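OK I said I'd write up how we're spending the robot money this year, so settle in, this is going to be a long one. Budget goes in tomorrow and typing it out here helps me find the holes.

Quick background if you're new: small shop, rented floor, and a two-armed robot we've had since December. I do the planning and the purchasing, so basically I'm the person who gets asked why tape costs money.

First thing. The robot itself was the easy line. One quote, one signature, one very long wait for the crate. Everything after that has been small stuff, and the small stuff adds up in a way that made me put the spreadsheet away and go for a walk.

My first draft had 17 lines on it. I was so proud of those 17 lines! Masaru Tamura, who runs the floor, read it standing up and handed it back with a question mark next to nearly every one.

His big complaint was that I'd budgeted for a machine and he needed a budget for a room. Floor marking, cable runs, covers, spare jaws, somewhere to put the poles. I had a line that said "misc." He did not like misc.

So misc is gone and we have real categories now. Going through them in the order they hurt.

GRIPPERS. We want a second pair so that one worn jaw doesn't park the whole robot. I've got quotes from Clevska and Heltton. Clevska is cheaper per unit but the fingers are sold separately, and by the time you add them the gap is pretty much gone.

Heltton ships theirs with fingers on. Their lead time is longer, though, and the mounting plate is extra (of course it is). I asked both of them the same question, "what do I need to buy so that this works on the day it arrives?" and got two very different lengths of email back.

If you take one thing from this thread, ask that question in writing. I've started pasting the answer straight into the notes column next to the price.

Also decide early if you want wide jaws or narrow ones. We went back and forth on this for ages. Masaru wants wide for low pickups near the floor, I wanted narrow because that's what every catalog photo shows. He wins, he's the one who has to use it.

COVERS. I did not have covers in the first budget at all. Zero. Then I priced the fitted fabric sleeves from Tanguy and had to sit with that number for a minute.

Clear plastic wrap costs next to nothing. It also crinkles, it bunches up, and you have to redo it. So the question is how many rewraps equal one fitted sleeve, and that depends on what you think an hour of somebody's time is worth. I've put 30 hours a year in the plan for wrapping and rewrapping. Masaru thinks that's low.

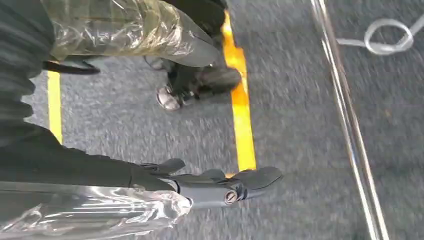
Anyway, the compromise is fitted sleeves on the parts that bend the most and plastic on the rest. We'll look at it again in December and see which one we swore at more.

One warning on sleeves, check what the return policy says about custom sizes. I assumed I could send one back. I could not send one back.

FLOOR. Yellow tape. I wrote down one roll. One! For a whole floor! We're now at a case, and I've stopped feeling bad about it.

The cheap tape and the good tape look the same in the listing. We're on carpet, so we're testing both side by side before I order more, because I want to know which one curls first. Ask me in a few months.

We did talk about pulling up the carpet and putting down something hard. The landlord sent a quote and that conversation ended the same afternoon. It's on next year's wish list with a very sad little asterisk.

CABLES. I've been buying these one at a time whenever somebody needed one, which is the most expensive way to buy cables. Went back through the receipts and we'd placed 80 separate orders for parts under the approval limit, and a silly share of them was cable and connectors.

New rule is one cable order a month. People put what they need on the sheet, I buy it all together, shipping gets paid once. There was grumbling. There's less grumbling now that the stuff is on the shelf when they go looking.

Put cable covers in the same order, too, for anything that lies across where people walk. I had those down as "nice to have" and got corrected pretty fast.

SERVICE CONTRACT. This is the one I'm still arguing with myself over. Gerrit Baert at Ekano has been really patient with me and sent three versions. The cheap one is phone support only. The middle one includes a yearly visit. The top one includes loaner parts and costs more than my car.

I asked Gerrit which one he'd buy with his own money and he said the middle one plus a box of our own spares. I know he's selling something, but he talked me down a level, so I'm inclined to listen.

So the plan as of tonight is the middle contract, spare gripper pair on the shelf, spare wrist screws in a labeled drawer. The labeled drawer has its own line in the budget. Masaru's idea, and it's the cheapest thing on the page.

TRAINING. Please budget for people! I had two of us down for the safety course and it needs to be everyone who sets foot on that floor while it's running. That moved the number a lot. I'd rather explain it now than ask for it in the fall.

Same with shoes and glasses. Small money per person, and it comes up every time somebody new starts, so I made it a yearly line.

TIME. OK, this is the part I'd underline. We lost 3 weeks last winter waiting on an adapter that cost less than lunch. The robot was here, the people were here, and we were all just refreshing a tracking page.

So I've added a lead time column and I sort by that before I sort by price. Anything with a long wait gets ordered the day the budget clears, even if it's boring. Especially brackets. Brackets take forever and I don't understand why.

A few of you asked what I cut. The fancy storage cart, for one. A second display for the control desk. And the branded stand for spare arms, which was gorgeous and cost the same as a year of tape.

And what I'd put back first if we get any extra: the display. I keep pretending I don't miss it.

Someone in my messages wanted to know about leasing. We looked. For the robot it made no sense once we figured how long we plan to keep it. For test equipment we only need for one project, maybe. I've got one lease quote in the folder and I haven't read the back page yet, so don't go by me.

Final version is saved as "robot budget 18/02/2025 REAL ONE" and yes, there are others in that folder with very similar names.

If anybody's run Clevska and Heltton grippers on the same robot, please tell me how painful swapping them was. I need to pick by lunch tomorrow and my gut keeps changing its mind.

Edit, two people already asked for the sheet. I'll take the prices out and post a blank copy once it's approved, columns and all, including the one that just says "ask Masaru."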